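Chapter 7
Sorting Small Household Objects

7.1 Introduction

A tabletop in ordinary use collects objects that have no common purpose. Toothbrushes, cups, toys and fruit arrive there by separate routes and stay until someone assigns each one a place. This chapter treats that assignment as a procedure. It covers the choice of categories, the order of handling and the selection of containers. Storage furniture is dealt with in Chapter 8.

Three terms are used throughout. A category is a group of objects stored together. A home is the fixed place to which an object is returned after use. A stray is any object found outside its home. The terms follow Alhassan's scheme for small apartments, with one change: Alhassan counts food as a stray at all times, while the present text gives fruit a home on the table if a bowl is provided.

7.2 Categories by use and by form

Objects may be grouped by use or by form. Grouping by use places a toothbrush with a cup, as both belong at the sink. Grouping by form places long, thin objects together and round objects together, which saves space in a drawer but separates items that are needed at the same moment. For most households, grouping by use is preferred. Form is then applied within each category, as a second step.

The method has a known weak point. Toys that copy other objects are easily sorted by what they represent. A toy pear is a toy and goes to the toy box – it does not go to the fruit bowl, even when a real banana is lying on the same table.
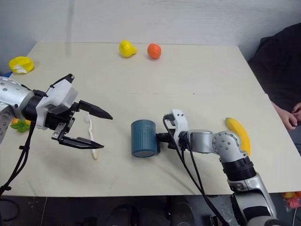 Should the cup be put away before the toothbrush?
The cup is placed first. It serves as the container for the toothbrush, and a container must be in its home before its contents are added.

7.3 Order of handling

The general rule is containers first, contents second, loose items last. Within the last group, food is handled before toys. Ripe fruit bruises under pressure and should not be stacked or pushed aside to clear space.

An upright cup is held at the side, below the rim. A brush is lifted by the handle, and the bristles are kept clear of the table surface. Small toys may be moved in any order.

In the Skukdale exercise, described in full in Section 7.6, a mixed set of 40 objects was sorted twice by Nyokabi Kombo, once by use and once by form. The second sort left more objects without an obvious home. Readers should attempt the exercise before reading her results.

7.4 Container size

A cup of 300 milliliters is sufficient for upright storage of toothbrushes. Taller cups hide the handles, and shallow ones tip when a brush leans against the rim. Toy boxes are sized by the largest item they must hold, with the lid closed.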